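17 March 2015
Trestbridge workshop, registration and badge desk notes

Dry run of the check-in setup for the August conference. Present: Audrey-Anne Hiebert, Simão Carrilho, me. Chun-yin Hsiao on the phone for the ticket database part.

Payment plans
Import from the Stemine export works after changing the date column to text. Installment tickets come through with status PARTIAL, which the desk software reads as unpaid and blocks at the door. Temporary fix: map PARTIAL to OK if the last installment due is not overdue. Chun-yin wants a proper third status and will send a patch. Do not load the export again before then, it overwrites the mapping.

Refunded tickets still print a badge. Confirmed with 2 test records. Not fixed.

Badge printing
Test batch of 70 badges, Horkik stock, landscape. First 12 came out with the name line shifted left. Cause was the margin setting left over from the Shukla templates – reset to zero and the rest were fine. Accented names (Amândio, Simão) print correctly only with the second font. Long double names wrap onto the affiliation line. Simão is to set a smaller size when the name goes over 24 characters.

Batch time with the cutter on is slow enough that we should preprint everything except walk-ins.

Desk layout
Two scanning positions per table, one printer between them. Scanner cable does not reach if the printer sits on the left. Speaker and workshop leader badges go in a separate box, sorted by last name. Amândio Correia asked for a help position for payment questions so the line keeps moving. Agreed, 40 cm of table at the end is enough for a laptop.

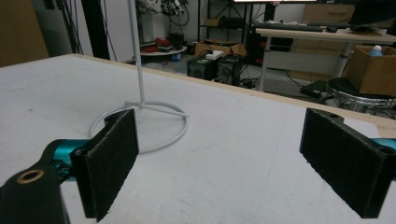
Open items
– Third status for installment tickets (Chun-yin)
– Refund badge bug (me)
– Name size rule (Simão)
– Longer scanner cables, ask Belmiro Meireles if the old ones are still in storage
– Group tickets: one code or one per person? Audrey-Anne to check what the confirmation email promises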